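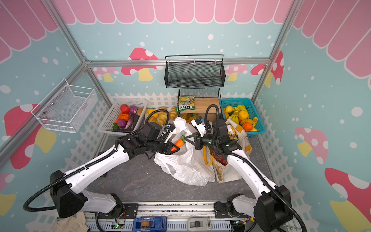 An orange toy carrot, green top and all, over a white plastic bag.

# Open day at the Biltetley packing house, Pusemville

The packing house opens to the public one day a year, in October, when the storage carrots are coming in. I drove over from Visden in the morning and got there a little after nine. Parking is in the field across the road. It was muddy at the lower end, so I left the car near the gate and walked the rest.

Entry is $5, paid in cash at a folding table, and it includes the tour and a paper bag you can fill with seconds on the way out. They hand you a hairnet and ask you to take off rings and watches. My group had mostly families in it, plus two women who run a farm stand and asked better questions than the rest of us.

Melquiades Ledesma led the tour. He started in the field crew and now manages the wash line, and he talked fast to get ahead of the noise. Biltetley grows on 307 acres, all of it within a short drive of the building, and also packs for smaller growers on the Visden side. The main variety this season is one they call Siriwan. It's a blunt-ended carrot that stores well and doesn't snap as easily as the long ones. He said the long ones look better in a bunch but he is happy to see them go.

## Receiving and washing

Trucks back up to a concrete bay and the carrots are floated out with water instead of being dumped. The first tank takes out stones and most of the soil. After that comes a long barrel washer that turns slowly and tumbles the carrots against each other. This was the loudest part of the building. We were given foam earplugs and then could not hear the explanation, so Ledesma repeated it in the next room.

The wash water goes to two settling ponds behind the building and the mud is spread back on the fields in spring. You can walk out to the ponds on your own afterward. There isn't much to see, but there were ducks.

## Sorting and packing

Sorting is done in two passes. The first is by width, over rollers set farther and farther apart. The second is by hand, with people standing on both sides of a belt and pulling out anything split, forked or green at the shoulder. One of the farm stand women asked what happens to the forked ones. They go for juice, or to a horse barn, depending on the price that week.

A finished case weighs 40 pounds. On the board by the loading door the crew had chalked up the previous day's total – 1,115 cases. Ledesma said that was a fair day and not a record.

The small retail bags are filled on a separate line, which was stopped for cleaning when we came through. I would have liked to see it run. If that's the part you care about, ask at the table which line is working before you pick a tour time.

## Cold storage

The cold rooms are kept just above freezing and very damp. We were in there for five minutes and it was enough. Bins are stacked to the ceiling with a narrow aisle down the middle, and the smell is closer to wet soil than to carrots. Siriwan will hold here until spring, he said, if it goes in clean and without bruises. Apples are never stored in the same room, since the gas they give off turns carrots bitter. I had not heard that before and have moved mine to a different drawer at home.

## Food and getting out

Lunch was soup, bread and carrot cake in the equipment shed. The soup was thin but hot. The cake sold out before noon, so buy it first. Restrooms are the portable kind, by the scale house.

The tour took a little over an hour. The floor is wet nearly everywhere and there are two sets of metal stairs – wear shoes with some grip. Strollers can't go past the receiving bay. One family with a baby had to take turns.

For seconds, the bins at the exit held more than the tour groups could carry away. I filled my bag with short fat ones and a few forked ones. They needed scrubbing, and the tops had already been cut, so they went in the refrigerator in a damp towel. I roasted half of them that night with oil and salt. The other half went into soup, with more carrots in it than the one at lunch.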